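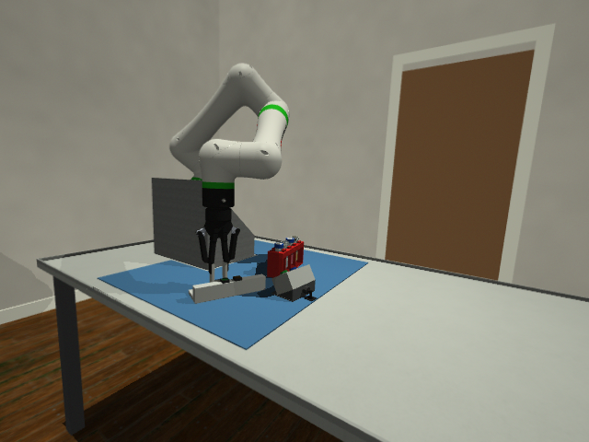 Tretik: a word list for compound splitting

Tretik is a plain text list of compound nouns with their split points, made for testing hyphenation and search tools. It was put together by Tahmineh Moradi and Kianoush Kermani from household manuals, parts catalogues and trade leaflets.

Contents

compounds.tsv holds the main list
heldout.tsv holds 1000 entries kept back for testing
sources.txt gives a short code for each source text
CHANGES lists edits by release

File format

One entry per line, UTF-8, tab separated, no header row. Columns are: surface form, split form, source code, annotator initials. Split points are marked with a vertical bar. A linking letter stays with the part on its left. Lines starting with a hash are comments and should be skipped.

Source texts

The list draws on 53 documents. Scanned pages were read with Verker and corrected by hand. Tables, part numbers and addresses were removed before extraction. Proper names are left out unless they form part of a common noun.

Annotation

Both annotators marked every entry separately. Differences were settled by discussion, and the agreed form is the only one stored. Entries with more than one valid reading appear on separate lines with the same surface form. Nested compounds are split fully; the order of nesting is not recorded.
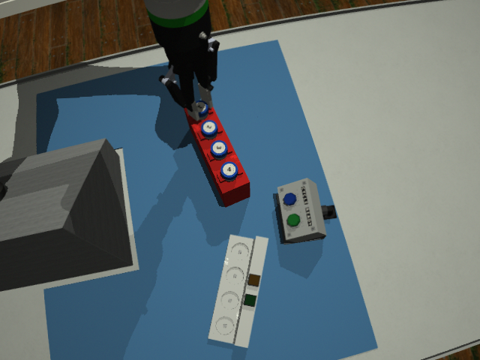
Tabletop with blue mat and gripper, rendered view.

Known problems

Source code 7 has uneven spelling of foreign loan words. These have been left as printed.
Entries longer than four parts are rare and should not be used to compare tools.
The Drerker loader drops the last line if the file has no final newline. Add one before loading.
Capital letters were folded in release 10. Results from earlier releases can't be compared directly.

Use

Tune on compounds.tsv only. Report exact match on the full split form, and give the release number with any score. The scoring script in the Valtonen folder needs no outside packages.

Corrections are merged each July. Send the line, the proposed split and the source code.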